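The Location Drawings

The production hired her for 11 days. The contract called the work "location drawings, ink, on-set" and specified a minimum of four per shooting day, delivered flat. It said nothing about what the drawings were for.

The film was called Rutherford. It concerned a surveyor who returns to a town to correct a map. Most of it was shot in Fornside, in a row of houses that the art department had painted one shade darker than they were. She worked from a folding stool behind the camera truck. The stool was 2 feet from the generator, and the vibration gave her horizontal lines a slight ripple. She learned to draw the rooflines between takes, when the generator idled.

She used a steel-nib pen, a brown ink mixed to one part in four, and a pad of hot-pressed paper. Each sheet was numbered on the back in pencil with the scene, the time she started, and the time she stopped. Drawings interrupted by a camera move were kept. The script supervisor had asked for this in writing.

On the third day she compared a sheet with the monitor and found a difference. She had drawn five windows on the upper floor of the end house. The monitor showed four. She walked down the street and counted four. She returned to the stool, counted from there, and got four again. The sheet still had five.

She reported it to the script supervisor, who wrote it down.

"Which scene?"

"The one with the ladder."

"Leave it as it is," the script supervisor said. "We'll match to it."

By the next morning the art department had built a fifth window. It was a shallow box with glass in front and black cloth behind, fixed to the wall with brackets. It took the light a little late in the afternoon — the real windows were recessed deeper — but on the monitor it was acceptable.

After that she was more careful. She measured with the pen held at arm's length and checked every vertical twice. The drawings became accurate and the crew stopped coming over to look at them. On the sixth day she drew the chapel with a door on the wrong side, knowing it was the wrong side, and handed it in with the others. The door was moved overnight.

The unit went to Warkum for the final scenes, on the flat land by the canal. There was very little there to draw. She drew a pump house, a gate, and a road that ran straight to the horizon. On the last sheet she put a bend in the road, well past the gate, where it would have been expensive.

The director looked at it for some time.

"Is that there?" he asked.

"It's in the drawing."

He called lunch. In the afternoon they shot the surveyor walking away from the gate, and the camera was stopped before he had gone far enough to need the bend.

The drawings were boxed in September. The inventory listed 226 sheets, including the interrupted ones. She had the carbon copy of her own list, and it ended at 225.

First published in Rurkero, Sunday, May 10, 2026. 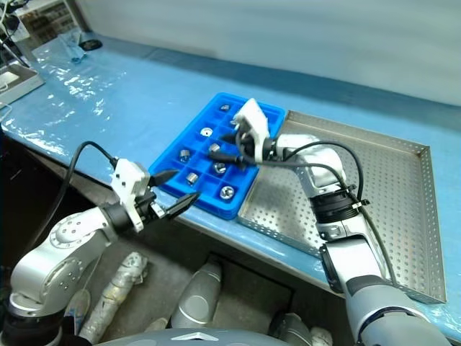

Metal parts in a blue compartment tray, with a perforated steel tray alongside.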